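4. Findings: how households keep, lend and lose their building sets

4.1 The pull of the shared box

When we set out to talk with families about the small building-brick sets in their homes, we expected most of the conversation to be about buying. We had prepared a good many questions on price, on birthdays and on who chooses what, and we did get answers to those. What people really wanted to talk about, though, was what came afterwards: the tubs under the bed, the finished models gathering dust on top of the fridge, the half-built ones that had travelled to a grandparent's place and never come home. It seemed only right to follow them there, and so this section is longer than the one on purchasing, and a good deal fuller of other people's voices.

Of the 230 households that filled in our questionnaire, we visited 20 for a longer chat, usually over a cup of tea and often with children coming and going. All of them lived within reach of the Mokgethi toy library, which had kindly let us leave forms on its front counter through October. The library lends building sets in zip bags with a card inside showing the number of pieces, and its borrowers turned out to have firm views on those cards. A few parents found them a comfort. Others told us that they dreaded the evening before a return, when everyone had to get down on the carpet and hunt under the couch.

"You never lose the big ones," a mother of two told us. "It's always the little see-through ones, and they cost you the same fine."

Households that owned their sets outright spoke in a more relaxed way about missing pieces, and many kept what we came to call the shared box. This was a single tub, drawer or old biscuit tin into which pieces from every broken-up model were tipped without sorting. The shared box had its own rules, which varied a lot from one home to the next. In some families anything that went into it belonged to everybody from that moment on. In others a child could still claim a favourite piece back, provided they could say which model it had come from, and we heard some very spirited arguments about exactly this while our recorder was running. We were sorry to have to turn it off.

4.2 Keeping the colours together

Sorting was the other great subject. We had assumed, going by the earlier literature on home collections, that sorting by shape would be the usual habit, as it makes building quicker. Most of the families we visited sorted by colour, if they sorted at all. Several parents said it was simply nicer to look at, and one father admitted that he did the sorting himself, late at night with the cricket on, and that he would be quite put out if the children offered to help.

Those who had bought the Rarum storage trays, with their shallow compartments, tended to start with good intentions and drift back to the tub within a few months. The trays then found a second life holding beads, screws or seedlings. The deeper Pukent drawers lasted better, perhaps for the dull reason that they could be shoved back into the cupboard before visitors arrived. We make no claim that one is a better product than the other. What matters for our argument is that families judged their storage by how well it suited an ordinary weeknight, with dinner on the stove and somebody's reader still to be found.

Small models with a lot of different colours sat awkwardly in all of this. Take one apart and its pieces have to be shared out among nearly every drawer in the house, and putting it together again means opening them all. Parents knew this very well. Quite a few told us they had quietly decided that certain models would stay whole for good, and these were nearly always the bright ones: rainbows, little shopfronts, birds, birthday cakes. The kind of model we have in mind, with many colours packed into a small arch, is shown in Figure 6.

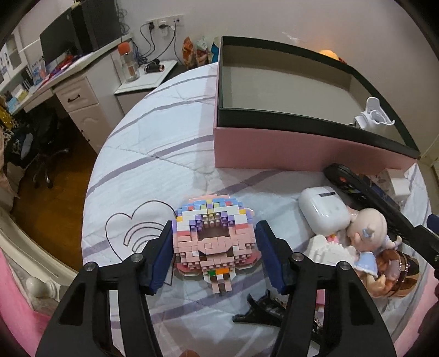
Why do families hold on to the instruction booklets when they can be looked up online? Mostly because the booklet carries the memory of the first build, with its creased corners and its pencil ticks, and people are no more willing to throw it out than they would be to throw out a birthday card.

Figure 6. A small multicoloured brick model with a stepped arch.

We had a lovely example of this attachment in one of our longer visits. The family kept their booklets in a ring binder, in the order the models had been built, and the older child could turn to any page and tell us who had been in the house that day and what they had eaten for lunch. The models themselves had long since gone into the shared box. When we asked whether they ever built from the binder again, there was some surprise at the question. It was for looking at, they said, the same as the photo albums beside it.

4.3 Passing sets on

Sooner or later the bricks leave the house, or at least people begin to talk about it. Here the answers were slower in coming, and we tried not to hurry anybody. Parents of teenagers often described a long period in which the tub was moved from the bedroom to the hall cupboard, then to the garage, without anyone agreeing to part with it. When sets were finally given away they mostly went to younger cousins or neighbours, and the giver liked to know where they had ended up. Only a handful of households had sold theirs, usually through the Bravora swap page, and those who had done so were inclined to mention it with a slightly guilty laugh.

We noticed too that a set given away whole was spoken of quite differently from a set given away in pieces. A whole model was a present, wrapped or at least carried over carefully in a shoebox. A bag of mixed bricks was a favour, done for the other family or now and then for one's own cupboards. The same bricks might be in either one. We return to this in Section 5, where we compare it with what grandparents told us about jigsaw puzzles and dress-up clothes, and where the question of the missing piece comes up once more.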